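**Pralwood / Urbonaitė working group on household chores, minutes, February**

Present: Tobiloba Ajayi (chair), Piret Hunt, Suqin Kang, Ekaette Lawal (minutes)
Apologies: Aigars Baranauskienė

1. Previous minutes. Accepted with one correction: the Wadport laundry trial covered 200 garments, not 1,000.

2. Garment folding. S. Kang reported. Towels and other flat rectangular items are treated as closed. Thin garments starting from a crumpled state remain open. The hard part is finding a usable corner when a hem is rolled under. P. Hunt asked that results for thin fabric be listed separately from the towel results. Agreed.
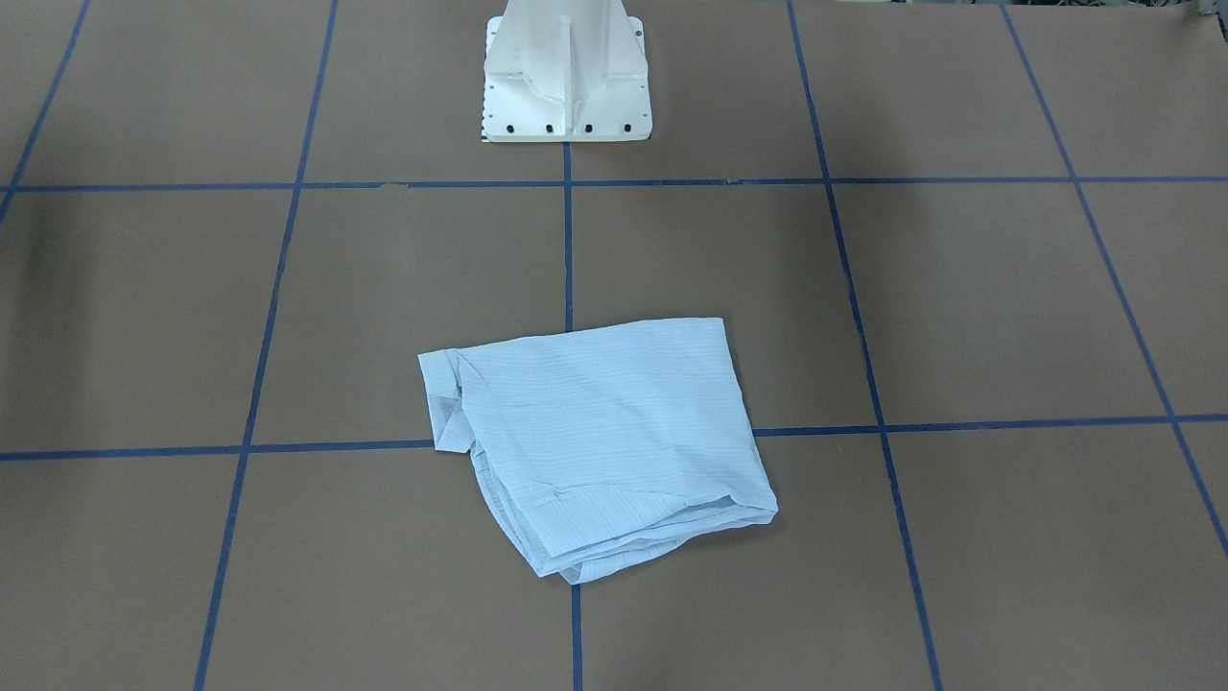
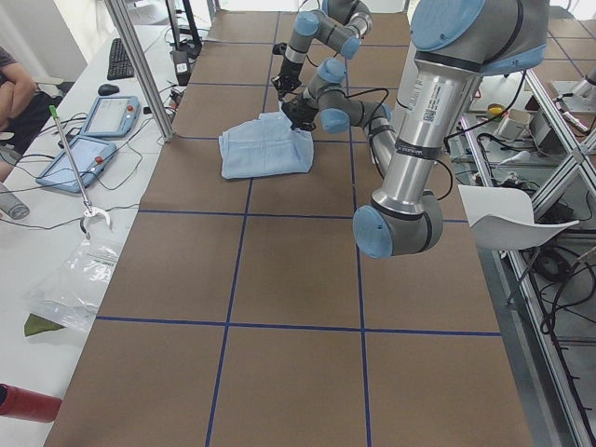 Light blue cloth on the taped grid, both views.

Question from E. Lawal: can the Pidville laundry room plan on unattended folding this year?

Answer from S. Kang: Not for mixed loads. Towels can be planned for, with a person checking the stack; shirts stay with staff.

3. Sorting before folding. T. Ajayi noted that a folding station still needs someone to pull out socks, inside-out items and anything with a zipper. No proposal yet. Carried over.

4. Shop-floor tasks. Bin wiping and shelf facing deferred until A. Baranauskienė is present.

5. Actions
- S. Kang: split the results table by fabric type.
- P. Hunt: draft pass criteria for a folded shirt, 6 at most.
- T. Ajayi: ask Pidville for its weekly towel count.

Meeting closed 3:40 p.m.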